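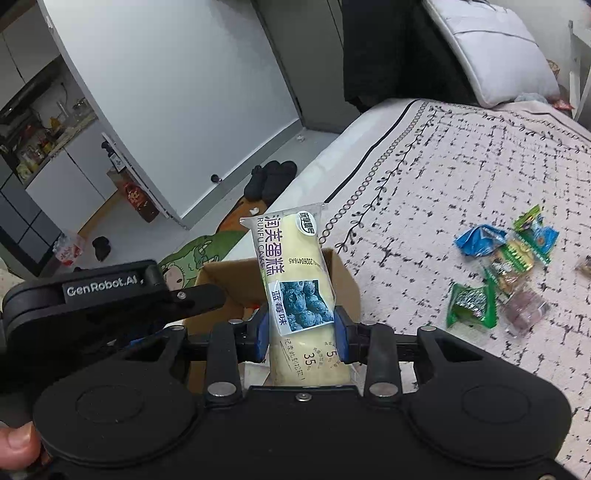 Stop asking them to tell it again

2022-09-09, filed under: shelters, money, rants

Writing this fast because I have a train and I'm still mad.

Went to another fundraising dinner last night. Good cause, the best cause. A safe house for women who got out of forced labor and worse. Nice tablecloths. And then, between the salad and the chicken, a young woman was walked up to a microphone to tell 104 strangers the worst thing that ever happened to her. Her hands were shaking the whole time. People cried. People got out their checkbooks. Dessert.

I have been on the other side of this. For 17 months I booked speakers for the Dandstead house, and I did it too. I'd call a resident and say, no pressure, only if you feel ready. No pressure! From the person who has the keys to the building she sleeps in. What was she going to say?

So here is my opinion and you can write me angry letters. A survivor who still lives in your shelter should not be your speaker. Not at the dinner, not in the newsletter with her name changed, not on a video with her face in shadow. If she moves out and a year or two goes by and she comes to you and wants to talk, great. Pay her. Pay her what you'd pay the guy who does the keynote on tax law. One resident of ours got a tote bag and a gift card for 30 dollars. I handed it to her myself. I think about that tote bag alot.

Theda Mühlbauer and I have argued over this for years. She ran the Kesitz house back when it was four beds and a hot plate, and her side goes like this: the money has to come from somewhere, and donors don't give to a spreadsheet. Fair. She also says some women want to speak, that it's the first time a room full of people shut up and listened to them, and who am I to take that away. Also fair, and harder to answer. I don't have a clean answer. I only know that the ones who wanted to and the ones who felt they owed us looked exactly the same from where I was standing, and I was standing pretty close.

What I do have is Kesitz itself. They quit doing survivor speeches at the December dinner, the year after Theda left. Benedikt Harms got up instead, he drives the van. Talked for ten minutes about dentist appointments. How many there are. How a woman who has been locked up for years may need most of her teeth seen to, and how long you wait for a dentist who will take his time and explain every tool before he picks it up. Dull stuff. Court dates, bus passes, the ID that takes months to replace because you need an ID to get it. They raised less that night, I won't pretend otherwise. Next year it came back up. Small donors mostly, monthly ones, the kind that stay.

That's the part that bugs me about the escape story. It always ends at the door. She ran, somebody helped, door opens, applause. But the rescue is one night and then there's a Tuesday's worth of paperwork every day for years, and we have trained our donors to think the expensive part is over. Then we wonder why it's easy to get money for a raid and near impossible to get it for a counselor in year three.

And the questions afterward. Anyone who has stood next to a speaker at one of these knows. How old were you. How many men. Did your family know. From nice people, holding coffee. I once stepped in front of a man and told him the restroom was down the hall, he hadn't asked.

If you run one of these places: take it off the program this year. Just once, see what happens. If you're a donor, write to them and say you'll give the same without the speech - that letter is worth more then you think. We had 40 regular givers at Dandstead when I left and I never asked a single one of them what they needed to hear. I assumed.

Ok. Train. Comments are open but I'm deleting anyone who asks what happened to the woman at the microphone.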